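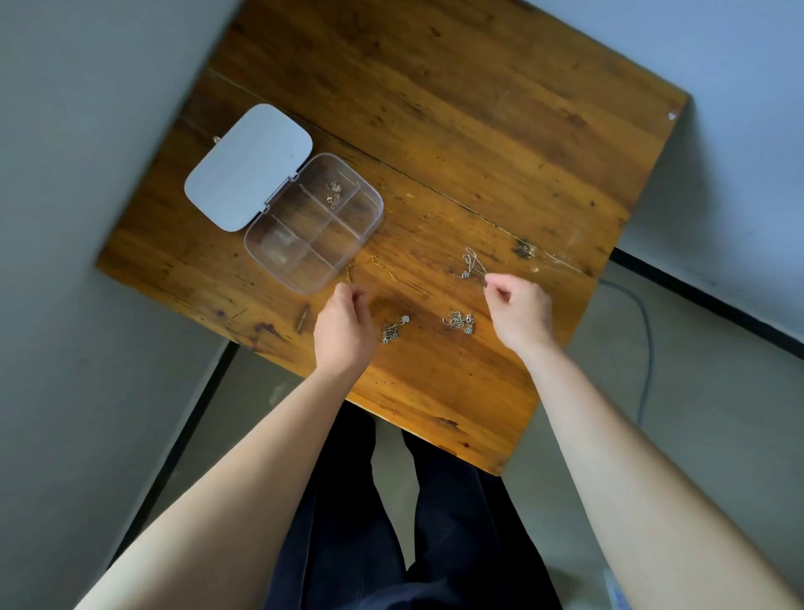 Pappas holiday let, small back room
Inspection checklist with comments
Date: 1/11/18
Last inspection: July

1. Table, general
Stands level. OK.

2. Table top
Old wood with knots, scratches and worn places. There is a long dark seam across the top and a rough dark patch beside it. Run a palm along both before each let and sand any splinter.
Comment: small chip at one corner. Not sharp in July, check again.

3. Table fixings
4 bolts, all to be hand tight.
Comment: 2 needed a turn. Done.

4. Walls and floor
No damp. Thin cable looped on the floor behind the table, tuck it away.

5. Jewellery and small items
Necklaces and charms are a choking risk for young children. They go back in the compartment box when the table is not in use, chains untangled first.
Comment: one compartment per chain if there is room. Fine links catch on each other and snap when pulled.

6. Compartment box
Check hinges, latch and clear dividers for cracks. Replace the box if the lid will not stay shut.
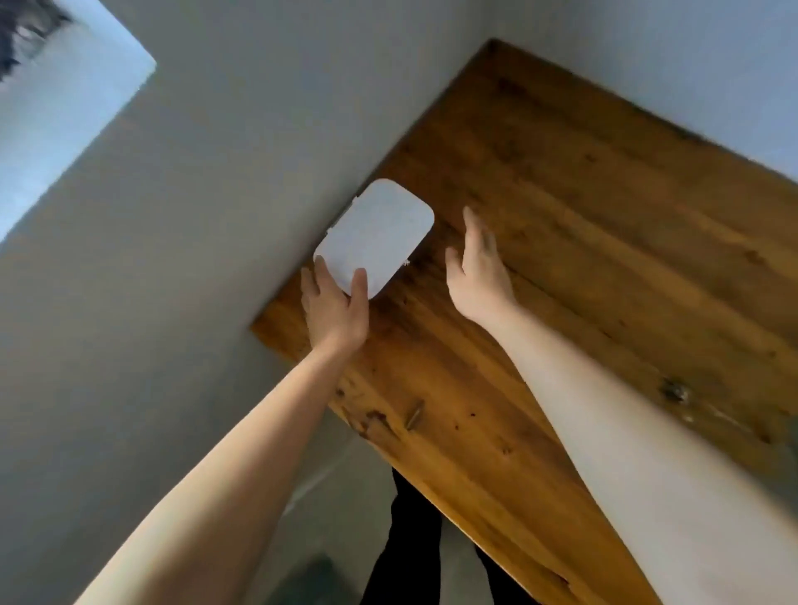

Back corner of the table, against the walls.

Comment: the flat white device belongs in this corner, well away from the front edge. Wipe up any small white bits on the wood near it and look the white casing over again.

7. Storage overnight
Box to the locked cupboard, shelf 4. Key 245 on the Bultton board.
Comment: cupboard lock is stiff. Oil ordered from Dralletti, not yet in.

Result: pass, with items 2 and 7 to be looked at again.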